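I have been meaning to write up the gripper comparison for ages, and a few of you have written to ask (thank you, and sorry!), so I finally sat down with a pot of coffee and my notebook. If you're new here, I've been trying to choose between the Tessier parallel gripper and the softer one from Prisside since February, and I kept changing my mind, mostly depending on which one had annoyed me last.

The Tessier is the plain one. Two fingers, black, open and close, no surprises. I have it set up over the kitchen table layout, with the toaster oven and the blue pad in front of its door, the ketchup bottle on its plate and the little orange slice off by itself. I like that mix of shapes a lot, because a bottle and a slice of fruit ask for such different things from a pair of fingers.
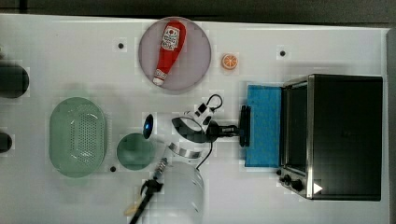

What I wanted to know first was how well each gripper came back to the same spot, so I ran 41 picks with each before I let myself have an opinion. The Tessier missed 2, both on thin things lying flat. The Prisside missed more than that, but it was so gentle about it that I forgave it every time, and I'm still a bit fond of it. It does wear, though! The maker of the pads, Fumadora, suggests changing them after 2,000 cycles, and mine were looking tired well before then.

The controller made a bigger difference than I had guessed. I swapped my old one for a Jinden halfway through (yes, I know, one change at a time, and I did go back and redo the first batch) and the closing motion got a good deal smoother with both grippers. Round things like the strawberries were where I noticed it most, and I spent a happy evening just turning the closing speed up and down. 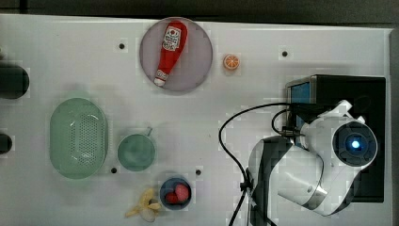 A reader wrote in to say that I should try the Jinden with its force limit set lower before giving up on thin objects, and that the default is much too eager for small fingers. I'm going to do that next weekend, with the Tessier first and then the Prisside if the new pads have come by then.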